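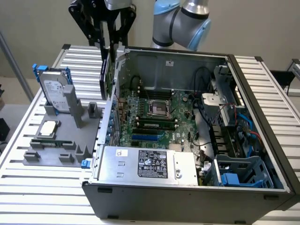 Wer nur Software kennt, ist hier falsch, schreibt Villads Mikkelsen. Man müsse Speicherriegel, Netzteil und Laufwerkshalter sicher aus- und einbauen können.

Juhl sucht für den Standort Lunmont 2 Fachkräfte (m/w/d) für die Demontage und Prüfung gebrauchter Desktop-PCs. Umfang: 100 Stunden pro Monat, Beginn Dezember. Voraussetzung: Kenntnisse in ESD-Schutz und Steckkartenmontage. Bewerbung an Snædís Kjærgaard, Kennziffer 129.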